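Gripper tips, kitchen bench

Spoons first
Thick handles are easier, start there. Kendik pads closed on the handle fine at 30 percent force, the Fatau ones needed 11 more. Go in from above, slow. Shiny bowls throw glare at the camera so teach the pick on the handle insted. Leave the napkin folded and flat, stacked bowls stay on the tray til last.

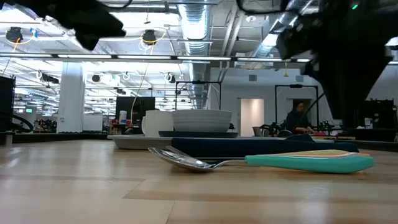
Mugs
Wider opening. Wipe pads every 20 picks, dont skip it. Handle side away from teh arm.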